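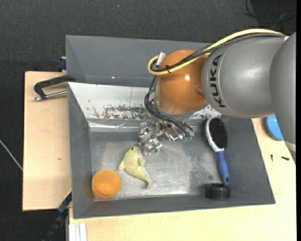
Clustholm Winter Road and Weather Group
Minutes of the December meeting

The meeting opened at 6:30 p.m. in the library. The chair was Yu-ting Chiang. The minutes of the previous meeting were accepted with one correction: the gauge at Zurwood was cleaned before the first frost, not after it.

1. Freezing rain on the Tuominen road
The group discussed the ice of last month. The first warning reached residents by text message at 4:10 a.m., when the road was already slippery. Several members said the message was too long and the name of the road came only in the last line. It was agreed that the place name must come first in every message. Yu-ting Chiang will write a new model text and send it to members before the next meeting.

2. Message list
There are now 888 phone numbers on the list. Some of them are old and the messages come back. It was proposed to remove a number after three failed messages. One member was against this – her mother's phone has no signal in bad weather, and she would be removed for this reason. The proposal was changed to five failed messages, and a letter to the household before removal. Agreed.

3. Zurwood gauge
The gauge gave no readings for two nights. The battery was changed. The cost of a second battery, to keep in reserve, is 200 dollars. Agreed to buy one.

4. Snow stakes
The stakes on the Sorar hill are leaning again after the wind. There was a long discussion if they should be moved closer to the fence, where the snow collects deeper and the reading would be too high. No decision. Two members will look at the place in daylight and report.

5. Money
The balance is 1151 dollars before the battery is paid.

6. Other matters
The school asked if closing decisions can be sent on the same list. Members were in favor, but the school must send its own text and have it ready by 5 a.m. Yu-ting Chiang will answer the school.

The next meeting is in January, same place, at 6:30 p.m. The meeting closed at 7:50 p.m.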